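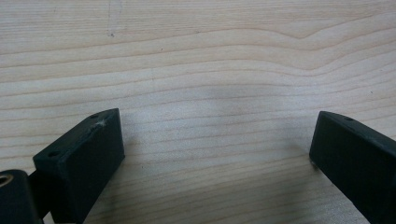

Pale wood grain up close, with a faint thin mark near the top.

Wooden Tabletop Care – Your Questions Answered

Last updated 2026-04-15

Welcome to the Carklow table care page, and thank you for stopping by! We get a great many letters and emails about light wooden tabletops, and over the years we have noticed that most of them come down to the same worries: a mark that wasn't there last week, a dull spot, a bottle of oil that somebody bought and is now afraid to open. We have gathered up the ones we hear most and answered them as fully as we can. If your table is one of ours you will find a few notes about our own ranges too, but most of what follows will do for any pale wooden top, wherever you bought it.

EVERYDAY CLEANING

What should I wipe my table with every day?

A soft cotton cloth, wrung out until it is barely damp, and then a second dry one straight after. We know that sounds almost too simple, and people do write back to ask what the product is called, but water and a clean cloth will take care of crumbs, fingerprints and most of what a family dinner leaves behind. Wipe along the grain and not across it. On a pale wood you may not think it makes a difference, but any fine lines left by a bit of grit in the cloth will sit with the pattern and be much harder to spot.

Can I use dish soap?

A drop or two in a bowl of lukewarm water is fine when there is grease about. Go over the top again with plain water on the cloth, then dry it. Please don't squirt the soap directly on the wood, where it tends to sit in one place and leave a patch that looks cleaner than everything else – and then you have to do the whole table to match.

Are furniture sprays safe?

We would rather you left them on the shelf, to be truthful. Many of them contain silicone or wax, and on a matte top they build up little by little into a shine that comes and goes depending on where you stand. It also gets in the way later if you want to oil the table. If you have been using one for a while, don't panic. A few washes with the weak soapy water described above will usually bring most of it off.

What about vinegar, baking soda, lemon juice and so on?

We love a home remedy as much as anyone, and vinegar is a wonderful thing for a kettle. Keep it off the table, though. Acids can dull the finish, and baking soda is gritty enough to scratch.

MARKS AND SCRATCHES

There is a thin gray line on my table. Is it a scratch or did somebody draw on it?

Pencil and fine scratches look remarkably alike on blond wood, and we have been fooled many times ourselves. Try a soft white eraser first, with very light strokes along the grain, and brush the crumbs away before you wipe. If the line fades, it was pencil (or a rub from something metal, which often behaves the same way). If it doesn't change at all, run a fingernail gently across it. A line you can feel is a scratch, and a line you can't feel is most likely sitting in the finish and may well come out with a little oil.

What are the tiny dark specks?

There are several possibilities. Some specks are part of the wood itself: little pin knots or mineral flecks that were in the tree long before it met a saw. Others are crumbs, pepper, ink or a bit of something sticky that has caught dust. Press a damp cloth on the speck for a minute, then wipe. If it stays exactly as it was after two or three tries, it is probably natural, and we would leave it alone. Picking at a pin knot with a knife leaves a hole that bothers people a good deal more than the speck did.

How do I take out a light scratch on an oiled top?

Take a piece of 320 grit paper – no, please don't start any coarser than that – and wrap it around a cork or a folded piece of felt. Stroke along the grain over the scratch and a hand's width either side, so that you don't make a little dip. Wipe away the dust, let the wood dry if you used a damp cloth, and rub in a small amount of oil. Leave it 20 minutes and wipe off every bit that hasn't soaked in. The repaired place may look a shade lighter or darker for a few weeks while it catches up with the rest.

Does the same method work on a lacquered top?

It doesn't, I'm afraid. Lacquer sits on the surface as a film, and sanding through it in one place leaves a bare patch you can't blend in with oil. For fine marks in lacquer, a dry microfiber cloth and a bit of patience is as far as we would go at home. Anything deeper is best shown to a refinisher.

How can I tell which finish I have?

Put a single drop of water somewhere it won't be noticed, such as the underside of the overhang, if the underside has been finished the same way as the top. Wait five minutes. On lacquer the drop will sit up round and leave nothing behind. On an oiled top that is getting thirsty it will flatten and may darken the wood a little until it dries. If you bought from us, the finish is printed on your order slip: Wuvside tables are oiled and Bokerix tables are lacquered, and always have been.
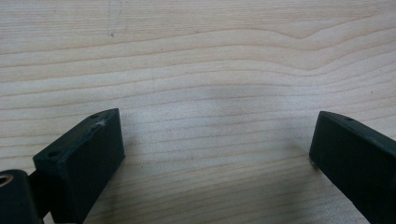 How often should I oil a pale wooden table?

Twice a year suits most oiled tables, and a table that gets meals, homework and the odd craft project every day may be glad of a third coat. We do our own showroom ones in February and again at the end of summer. Go by how the wood behaves more than by the date: when water stops beading and starts to sink in, get the oil out.

Will oil make it go yellow?

It will warm the color a little, and most light woods also mellow with daylight, oil or no oil. If you would like to hold on to that pale, creamy look for as long as you can, choose an oil with a small amount of white pigment in it. Ours is the Tsai Pale Oil, and one tin is plenty for over 6 coats on a table for four. Shake it well, and stir it again halfway through, as the pigment likes to settle at the bottom and you'd end up with one end of the table whiter than the other. (We have done this. It took an afternoon to put right.)

Do I need to do anything special with the oily rags?

You do, and please don't skip this one. Rags soaked in drying oil can heat up on their own and catch fire if they are left bunched up. Lay them flat outdoors, away from anything that burns, until they are completely dry and stiff, or put them in a metal can of water with a tight lid. Your local waste service can tell you how they would like them handed over.

THE GRAIN AND THE COLOR

Why does the grain go wavy in one part and straight in another?

That is simply the way the tree grew and the way the board was cut from it. Where the saw passes through the growth rings at a shallow angle, you get those soft arches and waves, and where it meets them more squarely the lines run close together and nearly straight. Plenty of boards show both within a few inches. We are very fond of a wave, ourselves, and some customers ask for one.

My table has pinkish streaks. Is it stained?

Faint pink and tan streaks are quite common in light woods and are nothing to worry about. They usually grow softer as the wood ages. A spilled drink tends to look different, with a definite outline or a ring, and it doesn't follow the grain.

The table has darkened except where the fruit bowl stood. What can I do?

Take the bowl away and give it time! Daylight will even most of it out over a couple of months. To keep it from happening again, move bowls, runners and place mats about every week or so, especially in the first year, when the color changes fastest. If you have a leaf that lives in a closet, bring it out now and then for the same reason.

ORDERS AND SAMPLES

Can I see a piece of the wood before I order?

Of course, and we encourage it. We'll send a finished sample block for either range. Do remember that it is a small piece and can't show you everything the grain might do across a whole table. Look at it in the room where the table is going to live, once in the morning and once in the evening with the lamps on – it can look like two different woods.

Can you match a new bench to a table I bought years ago?

We can get close. A new bench will start out paler than a table that has had years of sun, and they'll draw nearer to each other as time goes by. Send us a photo taken near a window, without flash, along with your order number if you still have it.

Will you repair a table that isn't one of yours?

We don't take in repairs on other makers' tables, but we are happy to look at a photo and tell you what we'd try. Allow us a few days to reply, particularly around the holidays, when it seems every candle in the county has dripped on something.

What if I sanded too much and made it worse?

Stop, put the paper down and write to us before you do anything else. Most oiled tops can be brought back by going lightly over the whole surface and starting fresh with the oil, and we can talk you through it by email. Tell us which grit you used and how big the patch is.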